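Your grasp planner is fine, go fix your logs

I've been writing software for bin picking for a while now, and every few months somebody asks me which planner we use. It's always the first question! I get it, planners are fun to argue about. I argue about them too, usually with Vicente Fuentealba, who sits across from me and thinks everything I write should be half as long (he's right more often than I'd like).

But if you gave me one extra month on any picking project, I wouldn't spend a day of it on the planner. I'd spend it all on logging and replay, and I'd be a much happier person in May.

Last April we had a bad stretch with Skolwood, which is our name for the code that takes a depth image and spits out a ranked list of places to grab. The pick rate had dropped and everyone had a theory. Mine was the scoring function, so I spent five days on the scoring function. I rewrote the part that punishes grasps near the wall of the bin, I was very proud of it, and the pick rate didn't budge.

Then Pramila Kashyap went through 591 saved attempts, one after another, with a cup of tea and a spreadsheet. She found 59 where the arm had moved on a depth image that was older than the one the planner had just scored. Two processes, two clocks, and a buffer that handed back whatever it felt like. The planner had been giving good answers to a question the arm had already stopped asking.

What bugs me is that we could have caught it on the first morning. We were saving the images and we were saving the joint positions, but we weren't saving which image belonged to which motion. You had to line them up by eye. I'd written that logger myself, so I can't even be mad at anyone.

So now we have Zumano, a replay tool with an ugly gray window and a slider. You drag the slider and you get the image, the grasp candidates, the one that was picked, and the commanded path, all tied to a single attempt number. It took more than 200 commits to get it to stop lying to us about time, and I'd put it up against any planner paper I read this year for how much it helped.
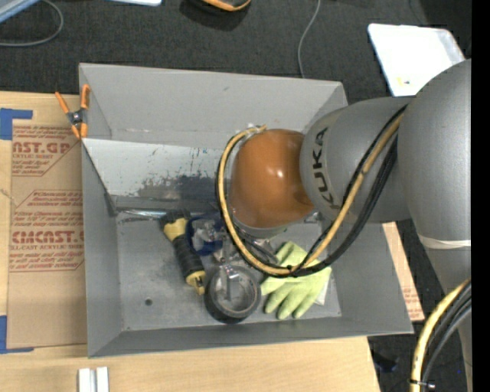
The KUKA arm down in the bin, with a roll of tape and a work glove among the items.

Think about what the software has to deal with in a bin like that. A glove has no fixed shape, so a model of a glove is a polite guess. The tape has a hole in it, and a finger can go in the hole or around the outside, and those are two different plans with two different ways of going wrong. Shiny stuff does awful things to depth. And the arm carries its own hose and cables, which hang right where your camera wants to look, so you'd better mask them out or you'll plan a lovely grasp on your own hose. (Yes, we did. Twice.)

Each of those can look like "the planner is bad" from across the room. You only find out which one you've got by going back to the exact attempt and looking at what the code knew at that moment.

Vicente's objection is that replay can't tell you what would've happened with a different grasp, and for that you need simulation. Fair enough. I like simulation fine, I just don't trust mine with a glove yet. If you're starting a picking project this spring, give every attempt a number, stamp that number on everything, and do it before you write any scoring code. Then come argue with me about planners.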